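1/ Finished moving everything off my old Vollura console onto the new one this week. Posting notes for anyone planning the same thing in October, when the store credit offer ends.

2/ Start with saves. Cloud sync only covers games you've opened on the current firmware. I had 11 games and two of them hadn't been touched since the update, so their saves were sitting on the old drive and nowhere else.

3/ To fix that, launch each game once on the old console, get to the main menu, quit, and wait for the little arrow in the corner to go away. Then check the date next to the save in the cloud list.

4/ The direct cable transfer is faster than Wi-Fi by a lot. My library went over in one evening. Wi-Fi quit on me twice at the same spot, partway through Rivadeneyra, so I gave up on it.

5/ Both consoles have to be signed in to the same account and both have to be set to never sleep. The old one goes back to its default sleep setting after it updates. Check it again after the update.

6/ Controllers. The old pads work on the new console, but only for old games. Start a new game with an old pad and you get a screen telling you to connect a different one. I kept one old pad for visitors and traded in the rest.

7/ The new pad is heavier and the sticks are stiffer. Took me 10 matches or so of Rulex to stop overshooting. You can turn down the dead zone under Accessories, then Advanced. It's set per profile, so every person in the house has to do it.

8/ The trigger resistance is nice in driving games and annoying in everything else. It can be switched off per game – press the menu button while the game is running, the option isn't in the main settings.

9/ Headset: my Flokamex one needed its dongle re-paired. Hold the power button for 20 seconds with the dongle already plugged into the front port. The back port didn't work for me.

10/ Storage is the weak part. Old games run fine from an external drive. New games have to be on the internal one, and it fills up fast. I moved all the old stuff out to external and I'm keeping four new games installed at a time.

11/ Performance on old games is mixed. Rulex loads much faster and holds a steady frame rate in the big arenas now. Rivadeneyra looks exactly the same as before, and the menus still lag when the map is open.

12/ Screenshots and clips don't come across with the cable transfer. They need a USB stick, formatted the way the console wants it, and it only copies one folder at a time. Mine took longer than the games did.

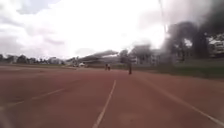

13/ Rivadeneyra replied that the name on my list threw them, they thought I meant a person, and then asked whether trophies carry over if you restart a game on the new version. They do if it's the free upgrade. If you buy the new version separately it has its own list and you start from zero.

14/ Last thing before you trade in the old console: deactivate it as your main one, then do the full reset. In that order. If you reset first you have to do the deactivation from the website, and it only lets you do that once every six months.

15/ Still haven't sorted out parental settings. They came across for one profile and not the other. Will add to this when I've been through the menus.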